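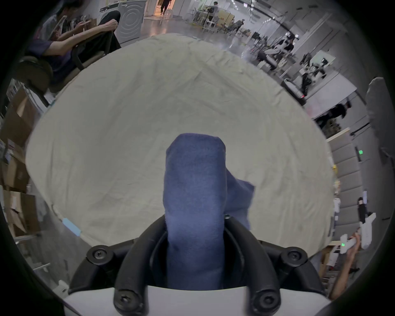 ## 3.2 Surface condition and item placement

The surface survey covered four sites, referred to by the names used in the site agreements: Levent, Skilberg, Adamczyk and Besent. At each site one large cloth-covered surface in shared daytime use was selected. Beds were preferred where one was present, and a large table or platform with a fabric cover was accepted otherwise. Surfaces used for overnight sleep were excluded, as the movement of a sleeper adds a source of creasing that the present coding scheme does not separate out.

A total of 383 items were logged. An item was any object resting wholly or partly on the cover at the time of the record, with the exception of pillows and of the cover itself. Objects on the floor within reach of the surface, such as shoes and cartons, were noted in the margin of the sheet and not included in the total. A garment draped over the side was logged as an item if any part of it touched the top.

### 3.2.1 Creasing

Creases were classed by direction and by the part of the cover in which they began. Long diagonal creases were assigned to class D. Short puckers at or near a hem were assigned to class H. Vertical folds in the overhang were assigned to class V and were treated as drape, with no inference made about use. Class D and class H often occurred together on the same cover, and in these cases both codes were entered.

The classes could be distinguished reliably on plain, pale covers under even light. Sage green and beige covers gave the fewest disputed records. Patterned covers were more difficult, and for these the coder was permitted to enter "not assessed". No attempt was made to measure crease depth. A depth estimate had been included in the August version of the protocol and was withdrawn after the two coders failed to agree on what counted as the base of a fold.

### 3.2.2 Folded textiles

Loose textiles were coded separately from the cover. A textile was entered as folded if it held a strip or block shape with at least one smooth side, and as loose if no such side could be identified. A flap projecting from an otherwise regular fold did not change the code but was marked with a suffix (F+). The blue-purple fabric shown at the head of this section is an F+ case: the main part forms a thick upright strip with a blunt top, while a flap of the same fabric ends in a pointed corner to one side.

The suffix was added late. Under the earlier rule such a textile would have been coded as loose, and several records from Skilberg and Besent had to be reentered. Garments hanging over a side were entered as draped, whatever their state of folding.

### 3.2.3 Placement

Each cover was divided into an edge zone and a center zone, with the edge zone further split into headboard side, foot side and open sides. Tables and platforms have no headboard side, and the longest side facing a wall was substituted. Items lying across a boundary were assigned to the zone holding the greater part of their area. Phones, remote controls and wrapped food were coded by type. Papers were coded as support if another item rested on them, and both items were then linked in the log.

Figure 4 gives a case in which small items lie along the headboard side. The link between paper and phone was entered for one of the two phones only, the other lying directly on the sheet.

**Figure 4.** Bed with upholstered headboard and wrinkled sheet; small items on the headboard side, blue garment draped on the left.
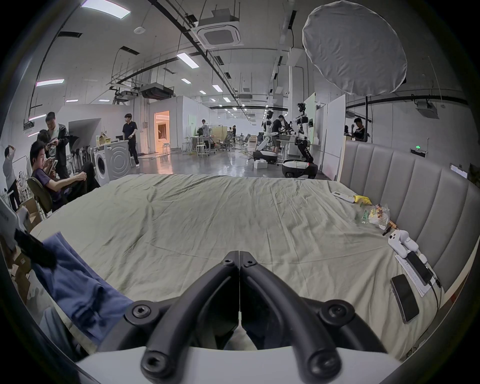
Clusters of this kind raise a question of unit. If a phone, the paper under it and a cable trailing past are treated as one cluster, the item total falls and the headboard side appears less heavily used than the open sides. The single-item count was retained for consistency with the log, and clusters were used only in the discussion of tidying order in Section 4.

### 3.2.4 Coding and agreement

Records were coded independently by Krystyna Żak and Oliwia Jabłońska. Disagreements were settled by joint review of the record. Most concerned the boundary between folded and loose textiles, and these became less frequent after the F+ suffix was introduced. Placement codes gave little difficulty except at Adamczyk, where the cover had shifted on its base and the zone boundaries had to be taken from the mattress edge.

Items that could not be named were coded by material and general form, for example "white plastic, lobed". This was preferred to a guess at function, given that the type codes feed directly into the sorting categories of Section 4.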